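Dedcombe Home Tea Tastings – Questions People Ask Me

Last updated July 18, 2021

I'm Baiba Kivi and I run the tea tastings in Dedcombe. I get a lot of the same emails, so I've put my replies in one spot. If yours isn't covered, write to me and I'll probably add it.

Do I need to know anything about tea?

Nope! Half the people who come drink supermarket bags with milk and are perfectly happy that way. I was one of them until a friend's aunt, Mrs. Baranauskienė, gave me a cup of something green and grassy and I went home and read about it until two in the morning. If you can tell sweet from bitter you'll be fine.

How long is a tasting and how many teas do we try?

Plan on 90 minutes. We do 5 teas, starting with the lightest and working up to the smoky one (people either love it or push it straight across the table to their spouse). I used to pour eight, but everyone was buzzing by the end and couldn't taste a thing.

What does it cost?

See the booking page, because I change it when my suppliers do. Kids under twelve are free if they share with a grown-up.

Can I eat beforehand?

Sure, just go easy on garlic and strong coffee. I put out plain crackers between rounds. Please skip perfume if you can, it really does get in the way of the jasmine.

Where do you buy your tea?

Mostly from Prostitden, a small importer I've ordered from since I started. The black tea I pour last comes from Brakov, and they only ship twice a year, so in May I'm usually down to the bottom of the tin and a bit grumpy.

How hot should my water be at home?

For green tea I go for 175 degrees or so. Boil the kettle, take the lid off and wander away for a few minutes. Black tea gets it straight off the boil. You don't need a fancy thermometer kettle, though I have one now and I'm a little in love with it.

Will you come to my office or party?

Yes, if you're within an hour's drive. I need a table, an outlet and a sink somewhere on the same floor. I bring the kettles, the tea and the cups.

Real cups or paper ones?

China at my place, paper on the road. I know, I know – purists hate it. But I once carried a crate of china up three flights of stairs and I'm not doing that again. 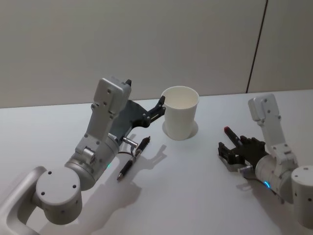

I do rinse each paper cup with hot water first, which takes away most of that cardboardy taste. If you'd like to bring your own mug, please do, just make it a white one inside so you can see the color of the tea.

Is there decaf?

There's always one herbal tea on the list, usually mint or chamomile. Tell me when you book and I'll swap in more for you.

What if I have to cancel?

Let me know two days ahead and I'll move you to another date. After that I've already bought the crackers.

Do you sell gift cards?

Yes, by email only. They don't expire, and you can pass one along to somebody else.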